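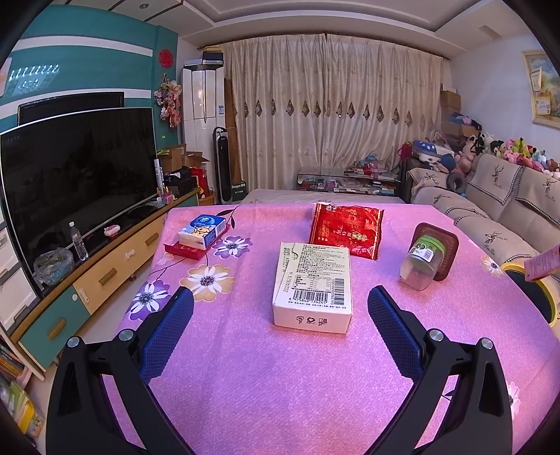
Una fecha impresa en un envase sirve de poco si quien lo guarda no sabe qué fecha es. Empiezo por ahí porque condiciona el resto de la charla: el orden de la mesa, el orden del mueble y lo que se apunta en la hoja. Puede ser fecha de fabricación, de envasado, de consumo preferente o de caducidad, y en muchos productos aparece sin la palabra que lo aclara, o con la palabra en otra cara. La caja blanca de cartón que está sobre el mantel de flores lleva impreso 20240624 A. Leído como año, mes y día, es el 24 de junio de 2024, y la A es un sufijo. Con esa línea sola no se puede decidir nada. Hay que girar la caja y buscar el texto que la acompaña antes de asignarle un sitio.

Dejar unos segundos para que la sala lea el código. Preguntar quién lo tomaría por caducidad y quién por fabricación. No corregir todavía.

Duración prevista: 40 minutos, con el turno de palabra incluido. Si se empieza tarde, recortar el bloque de mobiliario y dejar íntegro el de fechas.

Bloque 1. Objeto de la charla

Hablamos de paquetería doméstica de alimentación y de pequeño consumo: cajas, bolsas de aperitivo, tarros de plástico, pañuelos. Producto cerrado, de temperatura ambiente, que entra en casa por compra o por envío y que acaba en el salón por falta de despensa. El método se redactó para Rindia como hoja interna y luego se revisó con lo aprendido en Masanja, donde las viviendas eran más pequeñas y la mesa de comer hacía también de mesa de clasificación.

Queda fuera el producto refrigerado, el congelado y los medicamentos. Si alguien pregunta por medicamentos, remitir a su farmacia. No improvisar.

Bloque 2. La mesa

La superficie se despeja antes de traer los paquetes. Un mantel puede quedarse puesto siempre que esté estirado. Un mantel estampado, como este de flores grandes en morado, blanco y amarillo, tiene un inconveniente práctico: los envases pequeños de color parecido se pierden de vista. Se compensa usando bandejas lisas como zona de trabajo.

Las bandejas marcan categorías. Con dos basta en una vivienda media: una para alimentación y otra para el resto. La rectangular roja, por ejemplo, sirve para papel e higiene, y los pañuelos del dibujo de gato ya están en ella. La cuadrada de color rojo oscuro haría de bandeja de alimentación una vez tumbada. De canto no clasifica nada, aunque sí contiene un tarro acostado. Detenerse aquí: un tarro con tapa de rosca apoyado de lado contra un tope es estable mientras nadie mueva el tope. En cuanto se levanta la bandeja, puede rodar. Los cilindros se ponen de pie o dentro de algo con borde.

Regla de mesa: ningún envase se apila sobre otro durante la clasificación. La pila esconde caras, y en las caras escondidas suele estar la fecha.

Orden de trabajo en mesa, tal como figura en la hoja:

Vaciar la bolsa de transporte por completo.
Separar lo que se come de lo que no se come.
Girar cada envase hasta localizar la fecha.
Buscar el texto que identifica la fecha.
Anotar lo que haya que anotar.
Colocar el envase en su bandeja con la fecha mirando hacia fuera.

Leer la lista una vez y despacio. No comentar cada línea, que el detalle viene en el bloque siguiente.

Bloque 3. Lectura de fechas

Formatos habituales. El numérico seguido de ocho cifras, sin separadores, empieza casi siempre por el año. Es el menos ambiguo de los numéricos y el que peor lee la gente de aquí, que espera el día en primer lugar. El de seis cifras es el problemático: 100611 admite varias lecturas, y todas parecen razonables. Escribirlo en la pizarra y dejar que la sala proponga.

Si el envase trae instrucciones del tipo «véase la fecha en el lateral», se sigue la referencia hasta el final. Si la referencia no lleva a ningún sitio legible, el envase se trata como «sin fecha».

Letras sueltas detrás del número. Pueden corresponder a línea, turno o lote. El fabricante lo sabe y el consumidor no tiene por qué. No se interpretan. Se copian tal cual, porque en una retirada de producto el aviso puede distinguir un sufijo de otro. En la hoja se escribe 20240624 A completo, con la letra incluida y sin cambiar el orden de las cifras.

Fecha de fabricación con vida útil aparte. Es frecuente en producto importado: se imprime el día de producción y, en otra zona, la duración en meses. La caducidad hay que calcularla, y el resultado se escribe a mano en una etiqueta adhesiva. La etiqueta se pega junto al dato original, sin taparlo. Tampoco se tapa el código de barras ni la tabla nutricional, que son las dos zonas planas donde a todo el mundo le apetece pegarla.

Consumo preferente y caducidad. Recordar la diferencia sin extenderse. La primera habla de calidad, la segunda de seguridad. En la hoja se marcan con letras distintas, P y C.

Margen de aviso: 30 días. Todo envase cuya fecha entre en ese plazo pasa a la parte delantera del mueble. Es un valor de trabajo, elegido por comodidad de calendario. Quien compre poco puede bajarlo.

Ahora sí, volver a la pregunta del principio. Respuesta: con el dato impreso no se sabe. Se mira el resto de la caja.

Bloque 4. Comportamiento de cada envase

Cartón. Cara plana, apilable, se lee bien. Sensible a la humedad y al peso. Conserva la forma aunque dentro quede poco, de modo que engaña en el inventario. Una vez abierto, se marca la solapa.

Bolsa metalizada de aperitivo. Como la roja que asoma detrás de la caja. El material brilla, los bordes se arrugan y la impresión de fecha cae a menudo en una soldadura o en un pliegue. Se alisa con la mano y se inclina respecto a la lámpara hasta que desaparece el reflejo. No se apila ni se prensa. Se guarda de pie, en fila, dentro de un recipiente con paredes.

Tarro de plástico transparente con tapa de rosca. Permite ver el nivel de contenido sin abrir. La fecha puede estar en la etiqueta, en la base o en la tapa. Cuando está en la tapa aparece un riesgo conocido: si se lavan y reutilizan varios tarros iguales, las tapas se intercambian y las fechas con ellas. En Masanja se resolvió copiando la fecha en el cuerpo del tarro desde el primer día.

Paquete de pañuelos. No plantea problemas de fecha. Plantea uno de sitio, porque ocupa bandeja durante la clasificación y conviene retirarlo pronto.

Botella de agua. No se guarda al sol ni junto a aparatos que desprendan calor. Esto enlaza con el bloque siguiente.

Bloque 5. El mueble bajo y lo que se le pone encima

El mueble de televisión funciona en muchas casas como segunda despensa. Tiene a favor la profundidad, la altura cómoda para sentarse delante y los cajones. Si los frentes son de colores distintos, como los crema y los verde azulado de este mueble, la asignación se aprende sin etiquetas: un color para alimentación y el otro para lo demás. Funciona mejor que cualquier rótulo, con la condición de que la asignación no cambie.

La tapa del mueble es otra cosa. Delante de la pantalla se acumulan la botella, la bolsa transparente con cosas dentro y los objetos pequeños que no tienen destino. Criterio propuesto: la tapa es zona de paso y se revisa cada vez que se clasifica en mesa. Lo que siga ahí en la segunda revisión necesita un cajón o sale de la habitación.

Cajas de cartón amontonadas contra la pared. Preguntar a la sala cuántos tienen un montón igual. El cartón vacío y el cartón lleno no se distinguen de lejos, y por eso el montón crece. Las cajas vacías se pliegan en el momento. Las llenas se giran para que el texto quede visible. Las verticales y estrechas se colocan al fondo, nunca delante de las bajas.

Encima de un aparato de aire acondicionado de pie no se almacena. Además del peso y de la altura, el fabricante suele pedir espacio libre. Consultar el manual de cada equipo. El mismo criterio vale para los tableros apoyados en la pared cerca de un ventilador: o se fijan o se tumban.

Si el tiempo va justo, saltar de aquí al bloque 7.

Bloque 6. La hoja de registro

Columnas: producto, tipo de envase, código tal como está impreso, tipo de fecha, fecha calculada, cajón. El impreso de Pinton añade una columna de precio que aquí no se usa y que conviene suprimir, pues alarga la anotación y termina por dejarse en blanco.

La hoja se rellena con los paquetes en la mesa. Rellenarla de memoria, con todo ya guardado, produce errores de fecha que luego son difíciles de rastrear. Lápiz, mejor que bolígrafo. La versión en Deluvus tiene los mismos campos y permite ordenar por fecha calculada. El papel no ordena, pero está a mano.

Baja de un producto: se tacha la línea al terminarlo. No se borra. El historial sirve para ver qué se compra y no se consume.

Bloque 7. Ejercicio y preguntas

Repartir los envases traídos para la práctica. Por parejas, localizar la fecha, decir de qué tipo es y copiar el código completo. Quien no encuentre el tipo escribe «no identificado», que es una respuesta válida.

Preguntas previsibles:

Si se puede trasvasar todo a tarros. Se puede, copiando antes código y fecha. Guardar recortada la parte del cartón con los ingredientes si hay alergias en casa.

Si vale la fecha del tique de compra. No. Solo sirve para saber cuándo entró el producto.

Qué hacer con un código borrado a medias. Anotar las cifras legibles, poner una raya en las que faltan y colocarlo delante.

Si el orden de los cajones debe seguir el de la hoja. No hace falta. La hoja indica el cajón y con eso se encuentra.

Recoger los envases y las hojas antes de que salga la gente. Apagar el proyector.

Contacto: secretaría de Rindia | © Rindia. Todos los derechos reservados | Volver arriba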